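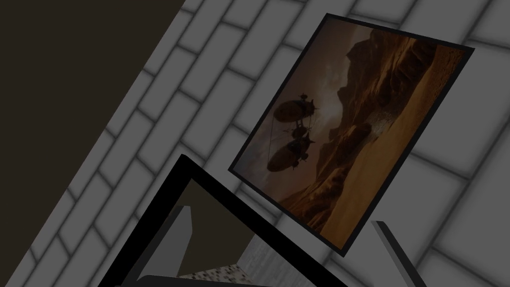
シミュレーション内の手首カメラの視点。レンガの壁に飛行船の絵が掛かっている。

背景を替えれば強くなる、という説明を疑う

ロボットの操作学習の論文を読むと、実験の節にたいてい同じ一文が出てくる。「視覚的な頑健性を高めるため、シミュレーション環境の背景をランダム化した」。壁の材質を替え、照明を替え、机の模様を替え、壁に絵を掛ける。そのうえで成功率の表が一つ載り、ランダム化ありの行がなしの行より高い。査読者もそこで納得することが多い。私自身、何度もそうしてきた。

この文章で言いたいのは、その表一つでは足りないということである。背景のランダム化が無駄だとは思っていない。問題は、何をどれだけ替えたのか、そしてどのカメラから見て替わったのかが、ほとんど報告されていない点にある。

きっかけは、私たちのグループがFulluraと呼んでいるシミュレーション環境での実験だった。台所ふうの部屋が用意してあり、単腕のロボットが容器をつかんで移す。方策への入力は、部屋を見渡す固定カメラと手首カメラの二つで、どちらも同じ解像度に落としてから同じ構造の符号化器に入れる。背景の条件は、無地の壁だけのものと、壁の材質と掛ける絵を入れ替えるものを用意した。一条件あたりの実演は700本である。

最初の結果は期待どおりだった。背景を入れ替えて学習した方策は、見たことのない壁の前でも成績があまり落ちない。8月の中間報告にはそのまま載せるつもりで、図も作ってあった。

水曜の打ち合わせで、Adanech Aberaが手首カメラの映像だけを通して見ようと言い出した。それまで私たちは固定カメラの映像で背景の多様さを確かめていた。固定カメラから見れば、壁は奥にあり、絵は小さく、腕と机が画面の中央にある。人が見て自然な構図なので、これで多様になったと判断していた。

手首カメラの映像はまったく違う。冒頭の画像がその一コマで、壁は斜めに傾き、額に入った砂漠の風景画が画面の右上で大きく場所を取っている。指の間に見えるのもほとんどがレンガで、台か床と思われる斑点模様の面は、枠の内側にわずかに見えるだけだ。つかむべき物は見えていない。方策はこういう入力からも次の動作を決めなければならない。

つまり背景の入れ替えは、固定カメラにとっては奥の小さな変化だが、手首カメラにとっては、時刻によっては画面の大半が変わる操作になる。同じ「背景ランダム化」という言葉で、強さの違う二つの処理を同時にかけていたことになる。

そこで条件を分けた。固定カメラの背景だけを替えるもの、手首カメラの背景だけを替えるもの、両方替えるもの、どちらも替えないもの。合わせて4条件である。片方だけ替えるというのは現実にはありえない世界だが、シミュレーションなら描画を分ければ済む。種を変えた学習を条件ごとに5回行い、評価は一回の学習につき60試行とした。

未知の壁での成績の改善は、そのほとんどが手首カメラ側の入れ替えから来ていた。固定カメラだけを替えた条件は、どちらも替えない条件と区別がつかなかった。さらに失敗した試行を見直すと、どちらも替えない条件では、失敗のうち9割近くが腕を振り始める前半に集中していた。手首カメラが壁を向いている区間である。物に近づいてしまえば画面は物と机で埋まり、壁が何であってもあまり関係がない。

ここから先は私の解釈になる。背景ランダム化の効果として報告されてきたものの一部は、「どんな背景でも物を見分けられるようになった」ことではなく、「物が映っていない区間で手首カメラを無視できるようになった」ことではないか。無視する能力も実用上は役に立つ。しかし、この二つは別の能力であり、次に取るべき手も違ってくる。後者が主な効果なら、壁の絵を何百種類も集める代わりに、移動区間で手首カメラの入力を一定の割合で落とすだけで近い結果が出るかもしれない。計算も安い。

Valentyna Boikoはこの解釈に賛成していない。彼女の反論は二つある。一つは、移動区間でも手首カメラには姿勢の手がかりが含まれているというもの。レンガの目地は規則正しいので、傾きを見れば手首の角度が分かる。入力を落とせばその情報も捨てることになる。もう一つは、私たちの部屋では初期姿勢で手首が壁を向きすぎているというもの。初めから机を見下ろす姿勢で始めれば、壁の影響はずっと小さかったはずだと彼女は言う。

一つ目については、関節角が別の入力として与えられているので、目地に頼る必要は薄いと私は考えている。ただし薄いというだけで、方策が実際に頼っていないことは確かめていない。二つ目はそのとおりで、初期姿勢に依存する結果だと認める。だが、それはむしろ私の主張を支える。初期姿勢一つで背景ランダム化の見かけの効果が大きく動くのなら、初期姿勢を書かずに効果だけを書いた表は、ほかの研究室の環境には持っていけない。

では何を報告すればよいか。私は、各カメラについて、背景が画面に占める面積の割合を時刻ごとに示す図を一枚入れることを提案したい。シミュレーションなら物体ごとのマスクが取れるので、手間は半日もかからない。加えて、失敗が軌道のどの区間で起きたかを示す。この二つを並べれば、読者は改善がどこから来たのかを自分で判断できる。Festusumという名前で社内の評価用スクリプトにまとめてあり、学習コードに手を入れずに後から計算できるようにした。

紙幅が足りないという声はあるだろう。成功率の表から手法を一行減らせば入る。比較手法が一つ少なくても読者はそれほど困らないが、何が効いたのか分からない表には、追試する側が長く付き合わされる。Saron Birhaneが昨年引き継いだ追試はまさにそれで、元の論文の数字が再現できない原因が手首カメラの取り付け角度だと分かるまでに、ひと夏かかった。論文には角度の記載がなかった。

壁に掛ける絵の選び方についても一言書いておく。私たちの環境では、絵は素材集から無作為に選ばれる。上の飛行船の絵のように、暗い輪郭が明るい空に浮いているものもあれば、全体が平坦な色のものもある。輪郭のはっきりした絵では移動区間の失敗が増えるのではないかと疑っているが、絵ごとに分けると試行数が足りず、今のデータでは何も言えない。絵の種類数だけを「多様性」として書く慣習も、この点で頼りない。

実機での検証はまだ終わっていない。実機では壁の前に立つ人や照明の反射も加わるので、シミュレーションで見えた区間ごとの差がそのまま残る保証はない。入力を落とす条件の実験はLena Makowskaが準備を進めている。中間報告のほうは、作ってあった図を外し、4条件の表と区間別の失敗の図に差し替えて提出した。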